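Unit 4: Bottled Cooking Oil - Containers, Closures and Storage
Course handout, Skinness Kitchen Stores Program

4.1 Scope

This unit covers edible oil held in clear plastic bottles with screw caps. Drums and bag-in-box formats are treated in Unit 6. Read the Hladun shelf survey before the Wednesday session. Table 2 of the survey lists 1,895 bottles, of which 1,521 had been opened at the time of inspection.

4.2 Container

Most retail oil bottles are blown from PET. The wall is thin, light and transparent, so the fill level can be read without opening the bottle. Transparency also admits light, and light speeds oxidation. Molded ridges and panels stiffen the wall and give the hand some purchase. The shoulder is the stiffest part of the body after the neck. When a bottle is lifted from above, it should be held at the neck, under the cap - squeezing the body of an open bottle pushes oil up and out.

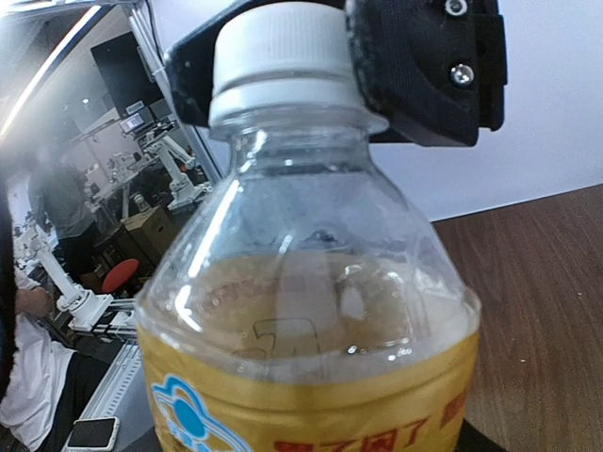 Why does oil go rancid faster in a bottle that is partly empty?
The space above the oil holds air, and the oxygen in that air reacts with the oil. As the level drops there is more oxygen for less oil.

4.3 Closure

A ribbed cap gives grip to oily fingers. The thread must be wiped before closing; a film of old oil on the thread turns rancid first and taints the pour. Caps are tightened by hand only. A cap that spins without seating is replaced, and the bottle is moved to the front of the shelf for early use.

4.4 Storage

Store upright, away from the range and out of direct sun. Labels face forward. At the Urkside store the opening date is written on the shoulder in grease pencil, where it does not cover the label. Bottles are checked every 3 weeks by smell. Decanting is limited to 200 ml at a time, into a clean, dry vessel.

4.5 Reading

Lutitden Stores Manual, sections on closures and rotation. Bring your completed shelf sheet to the practical.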